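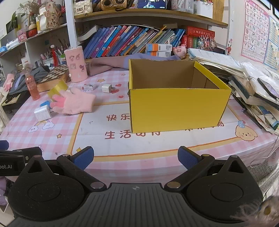
Hand-held gripper: soft pads or bare fingers for thin cardboard?

Posted in Grippers and End Effectors by Ans Verschueren, November 22, 2021

I am comparing two fingertip options on a hand-held gripper with a wrist-view camera. Option one is the textured blue pad, option two is the bare finger. The test is picking small items off a cluttered table and putting them in an open cardboard box. With the pads I logged 312 picks and 15 drops. With bare fingers, 186 picks and 2 drops, but the item set was smaller (no gloves). The other problem is the box: when a fingertip touches the rim, the pad grabs the cardboard and the box moves. Is there a pad that holds fabric and still slides on a box edge?

3 replies

Gronow
Your two runs can't be compared. Repeat the bare-finger run with the gloves included and the same number of picks per item. Fuzzy knit is where a pad should earn its place, and chargers are easy for either. For the rim, cover the outer face of each pad with smooth tape and leave the inner face textured. Contact with the box is nearly always on the outside.

prudow_k
tape the box down

Gemalero
Taping the box hides the fault if the arm will later work with a loose one. I would also check the approach angle. Fingers that come in tilted toward each other reach the rim before the camera shows any contact. Raise the release point by one finger width and log rim touches in their own column, apart from drops.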